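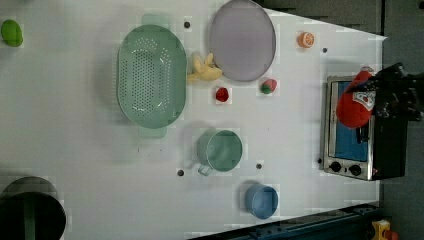
Simin Daneshvar

Ma fille a 3 ans. Au coucher, elle sort de sa chambre jusqu'à 14 fois. Faut-il la raccompagner sans parler ou rester près du lit ?

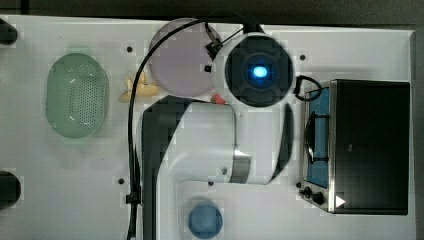 Bras blanc, voyant bleu au poignet

Ismail Ghoneim

Raccompagner, sans discussion ni négociation. Même phrase à chaque sortie, lumière éteinte. Noter l'heure de chaque lever pendant la première semaine, pour comparer.

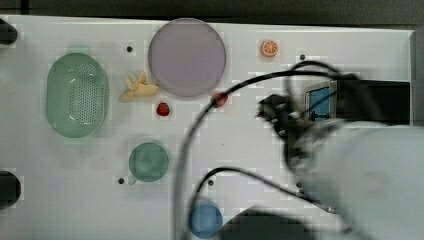 Passoire, assiette et bananes jouets

Azucena Palacios

D'accord avec Ismail sur la phrase unique. Vérifier aussi la sieste : chez nous, elle finissait trop tard. Fin avancée à 15 h, coucher maintenu à 20 h,

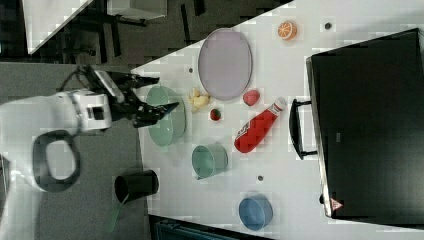 et les sorties sont passées à deux par soir. Ne modifier qu'un paramètre à la fois.

Gyu-bin Byun

Pareil ici, je suis preneur.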